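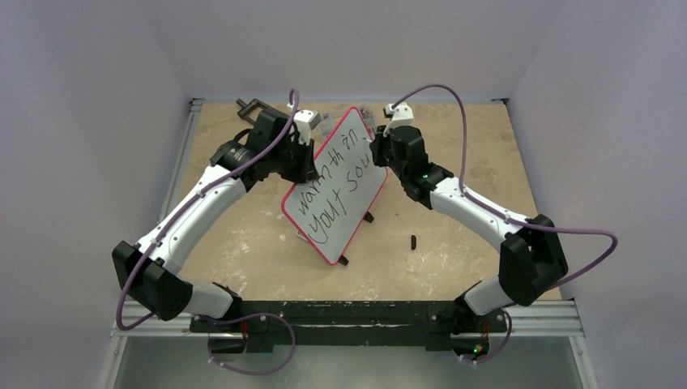 I've been cleaning whiteboards badly for most of my adult life. I used the wrong rags and the wrong sprays, and for a while my sleeve, and every board I ever owned went that sad cloudy gray by the second winter. The one I care about these days is the small kind with rounded corners and a thin pinkish-red border and little black feet underneath, the kind you can put down on any old worn tabletop and scribble on at whatever angle it happens to be lying. Black marker, big loopy letters, lines that climb uphill because that's how my hand goes when I'm in a hurry. I love a little board like that! It gets a message across the kitchen better than any app I've tried, and I've tried plenty of apps.

So this is everything I know about keeping one nice, plus some stuff about where to put it and what to write on it. Skip around as you like.

The everyday wipe

A dry cloth, that's all. I use cut-up T-shirts (old, soft, washed a hundred times) and I keep one on a hook by the fridge that does nothing else. Microfiber is great too, as long as you wash it without fabric softener, which leaves a film on the cloth and then the film goes on your board and then your marker skips. I went through three packs of markers blaming the markers.

Paper towels will do in a pinch but they're scratchier than you'd think, and the cheap ones leave lint stuck in the next thing you write. Wipe in one direction, from the top down, and shake the cloth out over the sink when you're done. If you scrub in circles you just move the black dust around and grind it in.

Get into the corners and along the border while you're at it. That's where the gunk collects, right in the little ridge. A cotton swab run along the edge once a month will come up black and you'll feel very accomplished.

The real clean

Every couple of weeks I do it properly. A drop of dish soap in a bowl of warm water, a damp (not dripping) cloth over the whole face, then a second cloth with plain water, then dry it right away. Don't let water sit along the border. Some of these boards have a pressed-paper backing under the white and once that swells you've got a bubble forever. Ask me about the one I left on the drainboard overnight!

For gray shadows that soap won't shift, I go to rubbing alcohol on a cotton pad. Window open, away from the stove, and test a corner first if it's a painted surface. Do a small patch, wipe, do the next patch. Then go over the whole thing with water so there's no residue. I do the alcohol maybe twice a year and that's plenty.

Skip the scouring powder and those white foam erasing sponges. They work like a dream the first time and then the shine's gone, and ink sinks into a dull surface and stays there.

Old marks that have been there since July

You know the ones. Somebody wrote the swim lesson times at the start of summer and now they're part of the board. The trick my neighbor Jomar Cabanatuan taught me is to write right over the old ink with a fresh dry-erase marker, cover every bit of it, count to ten and wipe. The wet ink loosens the dry ink and they come off together. I didn't believe him and made him come over and do it in front of me. He brought his own marker.

It works on permanent marker too, most of the time, though you may need two or three rounds and a bit of alcohol at the end. If there's still a ghost after that, leave it alone for a day. I've had faint ones come away the next morning with a plain dry cloth and I couldn't tell you why.

Ballpoint is harder. Alcohol, patience, and a talk with whoever did it.

Markers

Store them lying flat, or tip down in a cup if you don't have a drawer. Tip up is how they dry out. I had a whole mug of them standing the wrong way for years, like flowers.

Cap them until they click. If one's gone pale, lay it tip down overnight before you throw it away, because half of them come back. Black wipes off cleanest in my house, red is the worst for leaving pink behind, and I've given up on yellow since you can't read it from the other side of the room anyway.

Buy the ordinary chisel tip and use the narrow side for small writing. The extra-fine ones are cute but they squeak, and my kids press so hard the tip mashes in after 9 days or so of homework.

Where it lives

A board that lies flat on a table gets a coffee cup on it by noon. That's just how people are with flat surfaces. If yours has feet, check they're still all there and not wobbling, and put a dab of museum putty under any that slide. For ours I cleared a spot at the end of the counter where the mail used to pile up, and it leans against the bread box at night and comes down on the table when we're planning the week.

Keep it out of direct sun and at least a couple of feet from the burners. Heat bakes the ink on, and grease is worse. A film of cooking grease looks like nothing at all until you try to write on it. If your marker beads up or skips near the stove end, that's grease, and it's dish soap you want, never alcohol first.

My sister keeps hers in the hallway with the shoes and says everyone reads it there on the way out. I think ours would get kicked.

What to write

Short! A board that size holds two lines of loopy handwriting or maybe six of small neat stuff, and people read the two lines. Ours is mostly food instructions. What's in the blue pot, what temperature, who has to be where, don't eat the cheese. I used to write in full sentences and got asked the same questions anyway. Now I write the verb big and the rest smaller, like DEFROST and then chicken, and dinner has improved a lot.

Wipe it every night, even if nothing got done. Carry the undone thing over by rewriting it. If you've rewritten the same chore four nights running you'll either do it out of shame or admit you're never going to, and both free up space.

Leave a corner for the kids, too. Mine is the bottom right and it usually has a horse in it.

When to give up on it

If the surface feels rough under your fingertip, or water soaks in and doesn't bead, it's done as a writing board. I've seen people wax them with car polish to get another year out of it, and I did try that once. It gave me a few good weeks and a smell. You can still use a dead board as a tray for seedlings or put it under a craft project to catch the glue, and the border keeps the beads from rolling off. Mine's under the cat's water bowl.

A new small one shouldn't cost you much, and I'd rather replace it than fight with it. Before you write on a brand-new one, peel off the clear film if there is any (look for a lifted corner, it's easy to miss), then wipe it down with a damp cloth and let it dry all the way. I wrote on the film for a whole month once and thought I'd bought a lemon.

Next week I'm doing chalkboards, and I have opinions about chalk. If you've got a fix for pink marker stains that doesn't involve alcohol, leave it in the comments, I've still got a patch I can't shift.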